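Orhun Başaran came to Taltusbridge with two suitcases and one address. Today he runs the Holub guesthouse on the river side of the town, and his rooms are full until the end of July.

I asked him why a man who studied law wants to wash sheets. He laughed for a long time. "My mother asks me the same question every week," he said. "I tell her that in law people come to you when they are angry. In my house they come when they are tired. Tired people are easier."

The first winter was difficult. The heating broke, and he had 4 guests in the whole month of February. He paid the repair with money he had saved for a car. "I still go by bicycle," he said. "It is good for the knees, my doctor tells me."

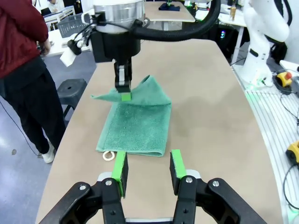

A green towel with a small white hanging loop.

About laundry he speaks with great seriousness. He does not use softener, and he dries everything outside when the weather allows it. "A towel must drink the water," he said. "If it is only soft, it is a toy."

His neighbor Amrit Kennedy bakes the bread for breakfast and brings it before six. They have no contract. "He gives me bread, I repair his fence," Orhun said. "Now the fence is finished, so I must find something else that is broken."

Next year he wants to open two more rooms under the roof. The stairs are narrow, and he has not yet decided how to bring up the beds.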